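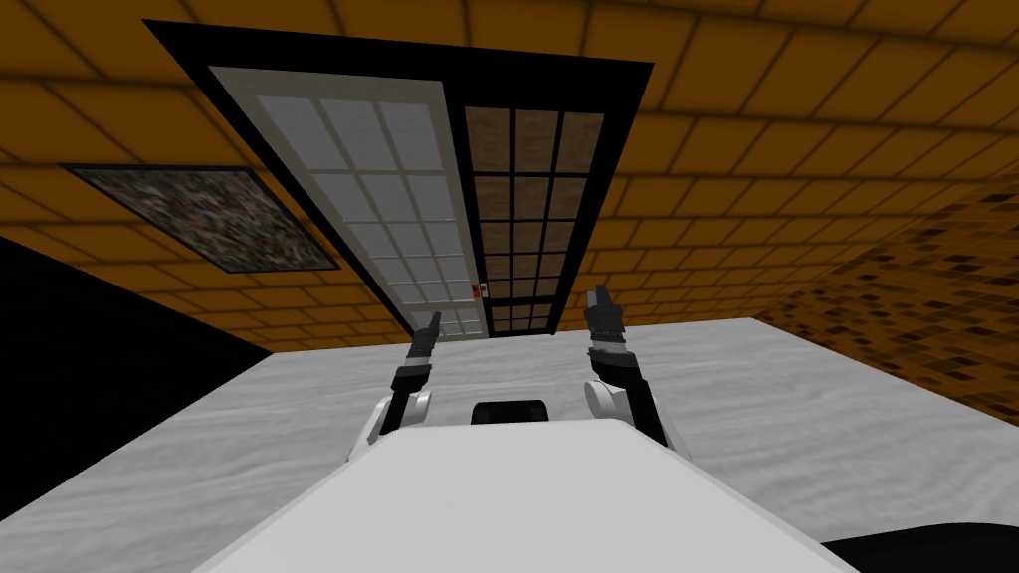

Doors and orange tiling, computer render

Identifying hedgehog tracks in a footprint tunnel when rats are also present

Posted by Telmo Cantero in Wildlife Recording, Surveys and Methods

I have taken on a small footprint survey along the allotment boundary at Bondimdale. Ten tunnels, five nights each, bait in the middle, ink strips either side and A4 paper at both ends. The standard arrangement.

Most of the sheets are rat or mouse. On three of them I have prints about the size I would expect for hedgehog, but they overlap with rat tracks and the ink has run. The guide I was given shows one clean front print and one clean hind print, and nothing I have collected looks like either.

Two things I need to settle before I submit the records to the county centre. First, is there a measurement that separates the two species reliably on a smudged sheet? Second, should a doubtful sheet go in as a negative, or be left out of the return? The form only has boxes for present and absent.

The ink is carbon powder in vegetable oil, mixed by eye. Bait is dried cat biscuit. Tunnels are flush to the hedge base with the entrances clear.
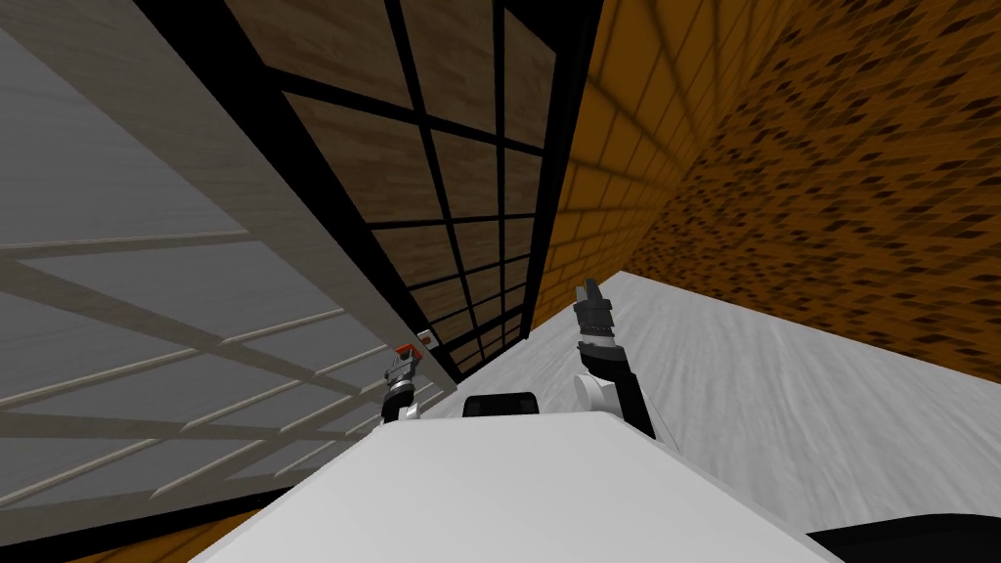 Ffion Bevan
Your ink is too thin. If it runs, there is too much oil in it, and no measurement will rescue the sheet. Mix it until it just about holds a brush mark, paint it on in the evening and check it again after the second night.

On the prints themselves, look at the shape of the pad before the size. A hedgehog front foot leaves a broad print, wider than it is long or nearly so, with the toes spread and the pads merging into a solid block. The hind print is longer and narrower. Rat prints show small separate pads with clear gaps between them, and the front foot shows only four toes. Hedgehogs have five on each foot, but the fifth often fails to register at the front, so a count of four does not rule one out. Five toes on a wide front print does rule out rat.

Measure the width across the toes on the least smudged print and write it on the sheet in pencil along with the tunnel number and the night. Do not measure over a run in the ink. Photograph the sheet flat with a ruler beside it before you put it away, as the oil carries on spreading through the paper for weeks.

As for the form, a doubtful sheet is neither present nor absent. Put it under remarks as "unconfirmed" and send the sheet in. If the same tunnel has one clear hedgehog print on any of the five nights, the tunnel is positive and the doubtful sheets stop mattering.

Ladi Danladi
We get hedgehogs at Durnley and they always leave droppings by the tunnel. Just look for those, black and shiny. Much easier than footprints. Also I would use sardines, they love them.

Danjuma Omoregie
Droppings are useful supporting evidence but I would not use them to score a tunnel. The survey method counts tracks on paper, and if one site adds other signs its results can no longer be compared with the rest. Record them separately as a casual sighting with a grid reference. I would avoid sardines too. They bring in foxes and cats, which drag the tray out.

I agree with Ffion on the ink and would add a point about spacing. Tunnels should be at least 100 metres apart where the site allows it. On a short allotment boundary you may well have had all ten closer than that, in which case one animal can visit several in a night. It makes no difference to whether the species is present, but the proportion of positive tunnels will look better than it should. State the spacing on the return.

At Ganerdale we had the same trouble with rats. Two changes helped — less bait, and lifting it in the morning so that nothing fed there in daylight. Rat traffic dropped after the first couple of nights and the sheets were readable. We ran ours in June. If yours were out in February, expect very little, as most hedgehogs are still hibernating then and a blank result says nothing about the site.

Telmo Cantero
Thank you. Spacing is 30 metres, so I will note that. One sheet does have a wide front print with five toes on it, tunnel six, fourth night. The other two are going in as unconfirmed. I will remix the ink before the repeat.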